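4.2 Comparing the two fingertip sets on the bimanual bench

I should say at the outset that we never meant to write a paper about fingertips. The plan back in February was to compare two controllers, the stock one and our own (which we call Wornwood, after the lane the old lab was on), and to leave the hardware well alone. But every time we looked at why a trial had gone wrong, we ended up talking about what was on the end of the arm, and after a few weeks of that it seemed daft to go on pretending the controller was the whole story. So this section is about grippers, and the controller results are in Section 5 for anyone who came for those.

We tried two sets of fingers. The first is the Nisia set, which is fairly stiff and has a flat inner face. The second is the Fomska set, softer, with a bit of give along the length, so that the finger wraps slightly when you close it on something round. Both bolt on to the same mount, and swapping from one to the other takes a few minutes if you can find the right hex key. We ran 1034 trials in the end, of which 863 were usable. The rest were lost to a logging fault that I'll grumble about in the appendix.

A usable trial meant that both arms started from their home pose, the operator gave a single go signal, and nothing was touched by hand until the arms had stopped. We were strict about this. Early on we'd been nudging objects back into place between attempts without resetting anything else, and I'm fairly sure that flattered the stiff fingers, because the arm was coming in from a pose it had just used successfully. Once we made ourselves reset properly, the gap between the two sets moved quite a lot, and we threw the early numbers away.
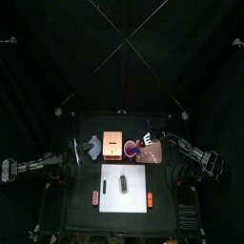
Figure 3. The bench, with both arms over the table.

Choosing the objects took longer than I'd like to admit. We wanted things that would separate the two finger sets without simply being nasty to one of them, so we went for household and toy items in a mix of shapes and sizes, and kept them in the same rough arrangement as far as we could. The pink cup stayed in the back row with the blue object sticking out of its rim, which gave us two quite different grasps in one spot: take the cup by its side, or go for the thing inside and leave the cup standing. The translucent jug was the other one we argued over. Its body is rounded and its neck is short, so the stiff fingers had to pick one or the other, and they didn't do especially well with either. The softer set was happier on the body, although it closed more slowly and sometimes shoved the jug along before it had hold of it.

For the flatter things the order reversed. The eraser suited the Nisia fingers down to the ground – you come in low, you close, you lift – and the soft fingers tended to bow outwards at the tips and skate over the top. The upright block on the cutting board was somewhere in between. Either set could pick it up, but the soft one let it swing, and a swinging block is a real nuisance when the next step is to set it down on its end again. I had expected the carrot to be the hard one and it was almost boring. Both sets managed it.

Scoring was done from the recordings. We gave a full mark for a lift and a clean placement, half for a lift that ended in a drop or a bad placement, and nothing otherwise. Of the usable trials, 721 scored something, and most of the zeros came from approaches that stopped short of the object. I don't think those should be blamed on the fingers at all, but we've left them in, as taking them out would have meant deciding case by case what the arm had been trying to do, and two of us couldn't agree on that even for a small sample.

The controller does matter to all this, just less than I'd hoped. With Wornwood running, the closing speed drops as the fingers near contact, and that helped the soft set much more than the stiff one. We also borrowed the force ramp from the Chung toolkit for a short side study, with the gains left exactly as they come. It made the jug grasps gentler and the eraser grasps worse, and we didn't take it any further.

One practical point for anyone repeating this: check the bolts on the finger mounts every morning. We found a loose one on the right arm after almost 700 trials and can't say how long it had been like that. The scores on that side had been drifting down for a while, more so with the Nisia fingers, and they came back up once it was tightened. We've marked the affected stretch in the released logs and report the totals both with and without it in the next table.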